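Troranden Chisel Highlighters, 18-Pack: Review

I go through a lot of highlighters. I'm back in school part time, and most of my courses still hand out printed readings, so on a normal weeknight there are two or three packets on the table after dinner. I bought the Troranden 18-pack in April and have used it through one full term.

What's in the pack

You get 18 highlighters in six colors, three of each: yellow, pink, orange, green, blue and purple. They come in a cardboard sleeve that doesn't close again once it's open, so plan on a jar or a pencil case. The caps don't click. They push on and stay on, but I have had one come off in my bag.

The tip

The tip is a plain chisel. Held flat, it covers a line of normal book text in one pass. Turned on its edge, it makes a thin underline that works for footnotes. It's firmer than the Fistier tips I used before, and after a term of daily use my main yellow hasn't frayed. The blue got mushy on one corner, though I press harder than I should.

The barrel is wide and round. I like that for long reading sessions, but it will roll if you set it down on a slope.

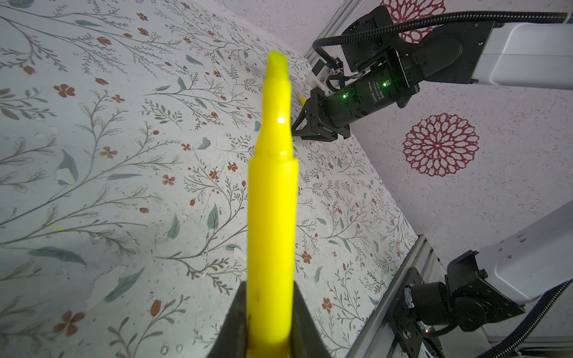 Color and bleed

Yellow is the best of the set. It's bright without hiding the print, and it doesn't show up on photocopies. Pink and orange are fine. Green is darker than I want, and purple is close to useless over small type.

On regular copier paper I get a little show-through and no real bleed. On thin textbook pages, one pass is safe and two passes will mark the other side. I waited 15 seconds before going over gel pen and it still smeared. Pencil and ballpoint were no trouble.

How it compares

The Fistier set has nicer colors and a smoother feel, but the tips wore down on me within weeks. Skokarum makes a slim version that fits in a planner loop, and it runs dry fast if you mark whole paragraphs. For plain studying I'd pick the Troranden over both.

Price

I paid 15 dollars at the campus store, less than a dollar each. A smaller pack of just yellow would suit me better, and I haven't found one.

Good: firm tip, strong yellow, low cost per marker
Bad: weak caps, dark purple, smears gel ink

I'd buy them again for class reading. If you mostly color-code notes, look at the Fistier set first.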